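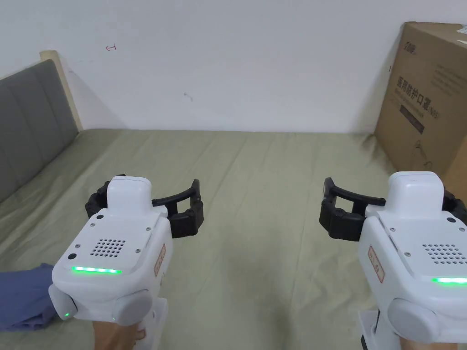
I changed the sheets on Saturday morning and it took 24 minutes, which is too long for one bed. I know the time because I had put bread in the oven just before and the timer was still going when I came back down.

Most of that went on the fitted sheet. I own two sets for this mattress. The older set is white and fits badly. The sage green one I bought in May, after a lot of going back and forth over color, and it fits better but wrinkles if you so much as look at it. I don't iron sheets. My mother did, and pillowcases, and dish towels, and I decided at 27 that I was done with all of that.

The order I use now came from Remedios Abella, who cleaned hotel rooms for five years before she went into bookkeeping. Top corner on the far side first, then the bottom corner diagonal from it, then the other two. I used to do both top corners and then fight the bottom ones. With her way the last corner still has to be pulled, but it doesn't pop the first one off.

After that I go around and tuck the extra under by hand. On the headboard side I have to push my arm down between the mattress and the upholstery, and I lose some skin on my knuckles about once a month. The headboard is gray with vertical padded panels, and the seams between the panels collect dust. I run the narrow vacuum attachment down each one when the bed is stripped. Doing it with clean sheets on just moves the dust onto the sheets, as I found out.

We got the bed from Babalola, the furniture place out past the tire shop, after the old metal one started to squeak. Aminu Adebisi helped me carry it up the stairs in pieces. He wanted a plain headboard and I wanted one I could lean on to read. I still think I was right, but he has never had to vacuum it.

A few things I have changed this year:

- Sheets come out of the dryer a little early and go straight on the bed. Fewer creases, though there are always some.
- The spare set lives folded inside one of its own pillowcases. I used to find three pillowcases and no sheet.
- Seven minutes with the window open before anything goes back on.
- No more dryer sheets. They made the cotton feel coated.

I also bought a set of those elastic straps that clip across the corners underneath. They held for two washes and then one clip bent. The rest are in the drawer with the spare bulbs.

Next is the mattress protector, which has gone stiff and makes a noise when you turn over. I'll probably get the same kind again in a deeper size.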